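Birnlow Playgroup Parents' Association
Minutes of the February Planning Meeting
Held in the downstairs room at the Drullotham Street hall, 7:05 p.m.

Present: Periklis Fragkou (chair), Mrs. Mekonnen (minutes), and parents from the toddler, middle and pre-K rooms.
Apologies: two families from the toddler room, both with sick children.

1. Minutes of the last meeting

Approved with one correction. Item 4 said the face paint had been thrown out. Only the green was thrown out. The rest is in the blue tub.

2. Shared birthday party for spring birthdays

Mr. Fragkou went over the idea again for the people who missed January. Families with a child born in March, April or May can join one shared party in place of separate ones. Each family still brings a cake or a tray of cupcakes for their own child, and each child gets the song sung with their own name. Nine families have said yes so far and three are thinking about it.

There was a long talk about whether children should be sung to one at a time or in small groups. A middle room parent said that last year the youngest ones lost interest after the fourth song and one of them started eating the candle. It was agreed to sing in groups by month, oldest month first, with a break for games between groups.

Agreed: the party goes ahead. Families who are still thinking have until the end of the month to decide.

3. Place

Two choices were discussed.

The first is the large room upstairs in this hall. It costs $60 for the afternoon and includes the kitchen. The second is Judunura, the indoor play center by the feed store, which quoted $232 for a private two-hour slot with the ball pit and the small slides. Judunura does not allow outside food except cake, so families would have to buy drinks there.

A pre-K parent said her son had been to two parties at Judunura since Christmas and would be happy to go to twenty more. Another parent said the noise is hard on her daughter, who spent most of the last party there under a table with her hands over her ears. Mrs. Mekonnen asked about babies and younger brothers and sisters. Judunura charges for anyone over 12 months. The hall does not.

Vote: the upstairs room, by a clear majority. Mr. Fragkou will call the hall office and ask for the 2 to 5 p.m. slot, with half an hour before it for setting up.

4. Theme

The children were asked at circle time. The toddler room said dogs. The middle room said dogs, trains and "a wedding." The pre-K room voted for space and would not change its mind.

After some discussion it was agreed to use space for the decorations and let children wear whatever they like. Silver stars can be cut from card at the craft morning. One family has a cardboard rocket left from a school play — it is tall and will need to come up the back stairs. A parent offered to paint a moon on an old bed sheet for the wall behind the cake table.

No balloons. This was decided last year after the popping and there was no wish to go back over it.

5. Food

A sign-up sheet will go on the door of each room. Families not bringing cake are asked to bring one savory thing or one fruit thing. All nuts stay out, including nut spreads and anything with almond flour. Labels should list eggs and milk, as we now have a child in the middle room who can't have either.

Mrs. Mekonnen will make a pan of plain oat bars without eggs or milk so that every child can have a treat at the same time as the others. She asked for the loan of a second large pan.

Juice was discussed. It was agreed to serve water in the small cups and keep one pitcher of weak apple juice in the kitchen for parents who want it for their child.

6. Gifts and party bags

Last year's gifts were uneven and a few children were upset. The proposal was one wrapped book per birthday child, bought out of the party money, and no other gifts at the hall. Families who want to give something more can do so privately at another time.

One parent felt that opening presents is part of a birthday and was sorry to lose it. Another pointed out that with this many children the opening alone took up most of an hour last time. The proposal passed. Grandparents are to be told in advance, gently.

Party bags: paper bags, one sticker sheet, one pencil, one small box of raisins. Stickers come in rolls of 1000 or 2000 from the supplier we used for the fall fair. The smaller roll is plenty. The bags will be filled at the craft morning, and older brothers and sisters are welcome to help with this.

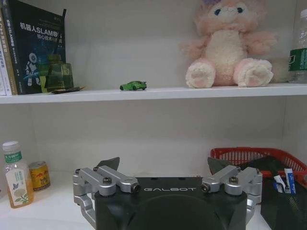
7. Games and running order

Draft running order for the afternoon:

2:00 Doors open, free play and coloring table
2:30 Parachute game
2:50 First group song and cake
3:15 Musical cushions (no one is out, cushions stay down)
3:40 Second group song
3:50 Story corner for the little ones, rocket relay for pre-K
4:15 Last group song, remaining cake
4:35 Clean up and party bags
5:00 Room to be clear

The toddler parents asked for a quiet corner to be open the whole time, with a rug and the soft books. Agreed. They also said most of their children nap until nearly 2:30, so a few will arrive late. The first song will not be moved, but none of the toddlers have March birthdays, so this should not matter.

A parent asked who will run the relay. Mr. Fragkou will, if his knee is better. If not, his sister has said she will do it.

8. Photos

Same rule as before. Parents may take pictures of their own children. Group pictures are fine to share on paper or in the parents' message group, but should not be posted anywhere public unless every family in the picture has agreed.

9. Any other business

The dress-up box has lost its lid. If it went home by mistake after the winter party, please bring it back.

A pair of small red mittens and one gray sock with a hole are still on the hook by the door.

A new family is joining the middle room next month. Their twins turn four in May, so they will be asked if they would like to join the party.

Next meeting: same room, same time, after the craft morning. Mrs. Mekonnen to bring the sign-up sheets.

Meeting closed at 8:40 p.m.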